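Valtis Building Services
Shared Work Floor: Table, Walkway and Storage Inspection
Checklist with inspector's comments
Period covered: February
Area: Open-plan floor, Priso wing, tables and adjoining seating
Inspection start: 9:40 a.m.

Scope

This inspection covers the general condition of work tables, the storage of cloths and small textiles, floor clearances, lighting and seating. Electrical testing and fire alarm testing are recorded on separate forms and are not repeated in this report. Each item is marked Satisfactory, Attention, or Action Required. Items marked Action Required must be closed within 14 days. Items marked Attention are reviewed at the next regular inspection.

Section A. Work tables

A1. Tabletops level and stable under hand pressure.
Satisfactory. All tables were tested at each corner. One foot on the table nearest the storage wall was adjusted by a quarter turn during the inspection.

A2. Edges and corners free of splinters, chips and raised grain.
Attention. The front edge of the second table is rough to the touch for a short length near the left corner. Light sanding is sufficient. The table may remain in use.

A3. Surfaces clean and free of residue.
Satisfactory. Tape residue recorded at the last inspection has been removed.

A4. Papers and loose sheets controlled.
Attention. Loose paper left on a smooth tabletop slides easily and is often carried to the floor with a cloth. Sheets not in use should be filed or placed in the tray at the end of the row.

Section B. Cloths and baskets

B1. Cloths stored in an open or ventilated container.
Satisfactory. Wire baskets are in use on this floor. The previous solid-sided bins were withdrawn after the last inspection, and the change should be kept. Contents can be checked from the side without unpacking, and air reaches the lower layers.

B2. Baskets free of bent bars, sharp ends and damaged coating.
Satisfactory. Each basket was checked by hand along the rim and at the lower corners. Any basket with a broken weld is to be taken out of service and tagged.

B3. Baskets not overfilled.
Satisfactory, with comment. Folded cloths should go in first and lie flat along the bottom. Cloths that are bunched on top take up a great deal of room and make the basket appear full before it is.
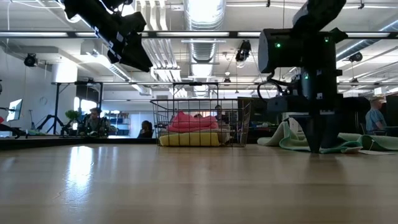
The same comment was made at the last inspection, and users are asked to fold each cloth before it is put away. A basket should be carried with both hands and set down well inside the table edge. Baskets are not to be placed on chairs or left in the walkway, even for a short time.

B4. Damp or soiled cloths kept apart from clean stock.
Action Required. The container for soiled cloths had no label and its lid was missing. A replacement lid is to be ordered through Jatoi Supply. Until it arrives, soiled cloths are to be taken to the utility room at the end of each session.

B5. Cleaning product for tables stored and labeled correctly.
Satisfactory. Nillulex surface cleaner was found in its original bottle, upright, with a readable label and the cap closed. A data sheet is held in the cabinet door.

Section C. Floor and walkways

C1. Main walkway clear to a width of at least 40 inches.
Satisfactory. Measured at 3 points.

C2. Stands, tripods and freestanding frames positioned so that their feet do not extend into the walkway.
Attention. Splayed legs are difficult to see from a standing position, particularly when a person is carrying a basket. Stands should be kept behind the line of the tables.

C3. Planters and potted plants stable, with saucers in place.
Satisfactory. No water was found on the floor.

Section D. Lighting and seating

D1. Overhead lighting adequate for table work.
Satisfactory.

D2. Glare on work surfaces.
Attention. Overhead light reflects strongly from pale tabletops in places. Users who find this tiring may request a matte table cover. Fixtures should not be switched off individually.

D3. Chairs in sound condition, with clear space behind.
Satisfactory.

Result

Action Required: B4.
Attention: A2, A4, C2, D2.
All other items: Satisfactory.

Report reference 135. A copy is to be kept in the floor binder and a second copy returned to the Valtis site office. Item B4 will be rechecked when the replacement lid has been fitted.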